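4.2 Clearing a shared table

Before the Drino cell takes over sorting at Liltham, staff record each task with the hand-held grippers. Table staff no longer sort by hand on these shifts. They demonstrate, check and correct.

1. Agree who works which side of the table.
2. Close both jaws fully, then open them.
3. Approach the first item with the jaws open — yellow tips forward.
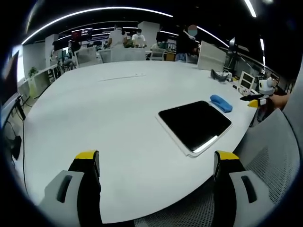
4. Grip soft items such as the sponge lightly. Take the tablet by its case.

CAUTION: Keep your free hand out of the gap between the jaws.

Note: Errors go to the shift lead, Mohsin Kiani, on extension 253. Reporting one does not affect your hours.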